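4.2 The open day at Plarby

Two of us attended the Niltik open day in September. Visitors were told that the gripper had completed 396 bag pickups without a fault, but we were given no log and no definition of a fault.
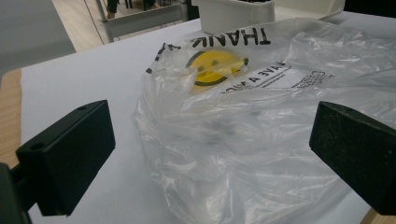 Figure 4. Gripper fingers on either side of a wrinkled clear plastic bag on the white work surface.

Thin film is a hard material to handle, and we do not dispute the choice of task. Our doubt concerns the setup. The hosts picked the bag and placed it themselves, and a request from Pickering to bring one of our own was declined. Ross asked how many attempts had been left out of the total and got no clear answer. We therefore treat the claimed rate as unverified and exclude it from Table 2.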